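Can a machine put the shopping away yet? Prisix says partly

30 Oct 2026
By Kumiko Nishimura, Prisix

Anyone who has unpacked the groceries with a toddler underfoot has wondered when a machine might take over, and today Prisix is pleased to share where its household chores program, Clultis, has got to.

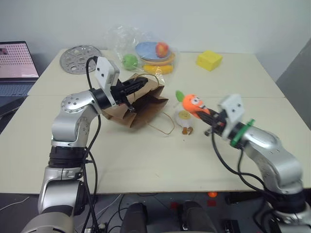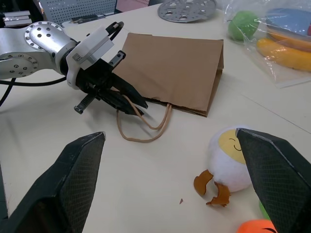

A paper bag on the bench with two arms at work.

The program set its arms 400 bag-handling tasks in September, using soft toys and play food in place of the real thing, and our favourite moments were often the slow ones. Picking up a toy is coming along nicely. A bag is another matter — it sags, it creases, and its handles never fall the same way twice.

"My mum asks me every visit if it can do her shopping yet, and I have to tell her no, not yet, but it's getting closer and we're very fond of it," said Isamu Ueda, who leads Clultis. "I'd trust it with a plush carrot. I wouldn't give it the eggs."

Prisix will keep going through summer with heavier bags and a few awkward tins, and neighbours of the Furukawa workshop are warmly invited to come by, have a cuppa and bring any bag they reckon will beat us — we'd honour the challenge.

2,062 views | 5 comments | Share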